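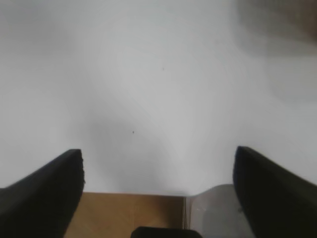 白い面のなめらかなところ。左上のほうが明るくて、ほかにやわらかいグレーに見えるところもあります。

作業部屋の模様替え、やっと記録をまとめました! 5月からちまちま進めていたんですが、写真を選んでいるうちにどんどん日が過ぎてしまって……(いつものことです)。今回のギャラリーは1枚だけ、私がいちばん気に入っている「白」です。

白って、ひとことで言っても本当にいろいろあるんですよね。最初はネットで見たRireckの真っ白な塗料にするつもりで、カートにまで入れていたんです。でも友人のSharon Biwottに話したら「夜に目が疲れるよ」と言われて、一晩悩んでやめました。彼女は前の家でそれをやって、半年で塗り直したそうです。

それで土曜日に、Gilcombeの駅前にある画材と建材のお店「Mollel」まで出かけました。電車で90分! 遠い! でも行ってよかったです。色見本を窓のそばに持っていって見比べさせてもらえるので、店内の照明の下で見るのとは全然ちがうんですよ。4種類まで絞って、そこからがまた長くて、お昼を食べに出て、戻ってきてまだ迷っていました。お店の方、おつきあいいただいてありがとうございました。

色見本を見るときのコツもひとつ教わりました。小さいカードを1枚ずつ見るより、部屋にある木のものの横に並べたほうが選びやすいそうです。木の色が赤っぽいか黄色っぽいかで、同じ白でも青く見えたりクリーム色に見えたりするんですって。家に帰ってからもう一度試したら、お店で1番だと思っていた白が急に冷たい感じになってびっくりしました。

写真のほうは、柄も文字もなくて、ただただ無地。うちの家族には「何の写真?」と聞かれそうですが、私はこういうのをずっと眺めていられるタイプです。明るさにほんの少しだけムラがあるところも好きで、無地なのにのっぺりしないんですよね。手前の黒とのコントラストも、きりっとしていて気に入っています。

ちなみに、いっしょに買ったRererのやわらかいクロスは2枚組で2,598円でした。ちょっと高いなあと思いつつ、毛羽が残りにくいと聞いてつい。乾拭き専用にしていて、もう1枚はまだ袋のままです。

次は棚まわりの写真をのせる予定です。白い棚にするか木のままにするかでまた迷っているので、おすすめがある方はコメントで教えてください!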